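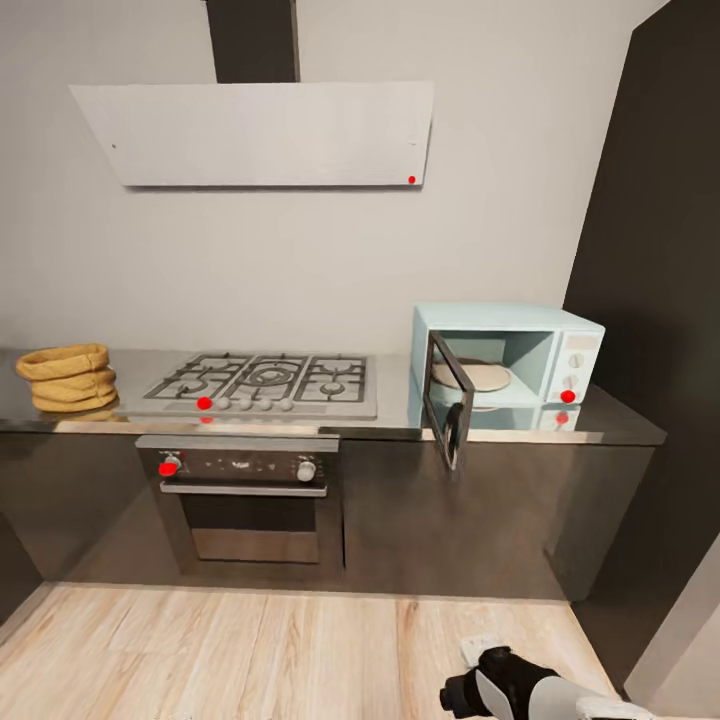
Skolley Kitchen Demonstration Kit: Review

Prepared by Fatima Magagula, Learning Systems Group, Fontes
16 December 2018

The Skolley kit is a simulated kitchen in which an operator guides a robot through household tasks while each attempt is stored for training. Our group has used it since September, in place of the Plokono package, to gather examples for a policy that is to handle appliance doors. This review covers the kitchen scenes only.

Installation was straightforward and required no help from the supplier. Operators were given 26 practice attempts each before their recordings were accepted, and most were comfortable well before that point. The hand controller is light, although its grip button is stiff and two colleagues asked for a replacement.

The appliances are the strongest part of the kit. Doors swing on proper hinges and can be held at any angle, so an operator may take the edge of a door wherever it is convenient. 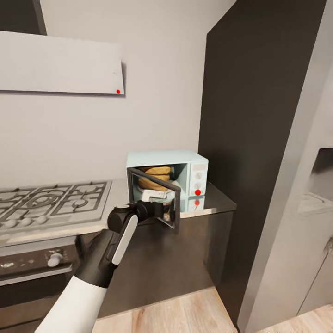 The gripper at the edge of the open microwave door, with buns inside the cavity.

By the close of the period we had kept 892 demonstrations. Those rejected were chiefly attempts in which the operator paused too long before making contact. Themba Zulu, who supervised the recording, recommends sessions of no more than 100 attempts, and we have adopted this as a rule.

The close view from the gripper is less satisfactory. Textures are soft and the grain of wooden surfaces is blurred, which makes it harder to judge distance in the last part of a reach. 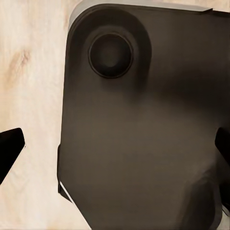
Operators learned to rely on the wider view for the approach and to consult the close one only when the fingers were nearly in position. A sharper setting is offered, but it slowed playback on our machines and we did not keep it.

Export is adequate. Files open in Skakska without conversion – a considerable saving of time – but task labels must be entered by hand and cannot be corrected in bulk. The manual gives this subject a single paragraph.

We rate the kit 4 out of 5 and have renewed the licence. Groups whose work depends on fine finger placement should request a trial first.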